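Skellonstead Services
Home | About Us | Our Work | Careers | News | Contact

About Skellonstead Services

Skellonstead Services provides laundry, linen and household support to residential care homes, small hotels and serviced apartments. The company began as a two-person laundry in Jamness and today employs 210 people across 2 sites. Our head office and main laundry remain in Jamness. The second site, at Rakberg, houses our training rooms and the automation program described on this page.

Our customers depend on work that is seldom noticed when it is done well. Clean towels are on the shelf, the right garments go back to the right resident, and supplies are where the staff expect to find them. Most of that work is still carried out by hand, by employees who know the buildings and the people in them.

Automation at Skellonstead

The company has used sorting and folding equipment in its main laundry for many years. The smaller tasks that come before and after the machines have been harder to change. Items must be picked out, set in baskets, moved along a table and checked. These tasks are light but repetitive, and in staff surveys they are regularly named as the part of the shift that employees would most like to share.

In response, the company opened the Altıntaş Program, named for the street on which the Rakberg site stands. The program studies how humanoid robots may take on part of this handling work in rooms of ordinary size, with ordinary furniture and household appliances. Work is carried out at desk height, with small objects and baskets of the kind our employees use every day. 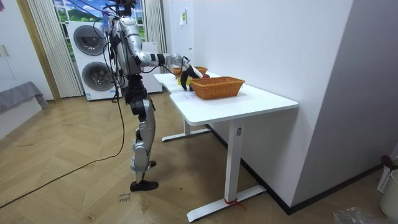
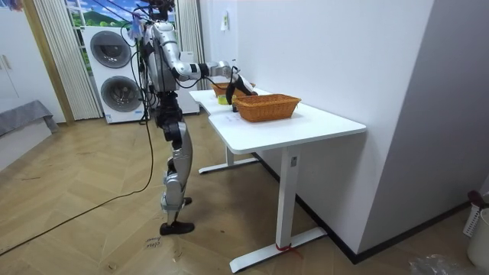
Humanoid robot at the desk with wicker baskets, Altıntaş Program, Rakberg

What It Means for Our Employees

Before the program began, the company gave its employees a written commitment. No permanent position will be removed as a result of work done under the Altıntaş Program. Where a task is passed to a machine, the hours are returned to the same team and the team is consulted on how they are used. At Jamness, employees have asked for more time on garment repair, on customer visits and on training new colleagues.

New duties have also been created. Employees from the laundry floor may apply to become robot operators, a role that carries a higher pay grade and is open to staff at every level. No technical background is required. Applicants complete a paid course at Rakberg covering safe working distances, stopping procedures, task setup and record keeping. Operators are asked to report what works poorly as fully as what works well, and their reports are read by the design team each month.

Some concerns have been raised, and the company takes them seriously. Employees have asked whether the pace of work will be set by a machine, and whether records made in the training rooms could be used to judge individual performance. Both points are covered in our workplace agreement - the pace of a shift remains a matter for the team and its supervisor, and program records may not be used in any personnel decision. The agreement is reviewed every December, and a printed copy is available in the break room at each site.

Visits and Inquiries

Customers and local schools may request a visit to the Rakberg site. Groups are kept small, and visitors are accompanied at all times. Requests should be sent to the Rakberg office in writing. Questions about employment and operator training are handled by the personnel office at Jamness.

Shared 500 times | 2 comments

© Skellonstead Services. All rights reserved. | Contact | Privacy | Back to top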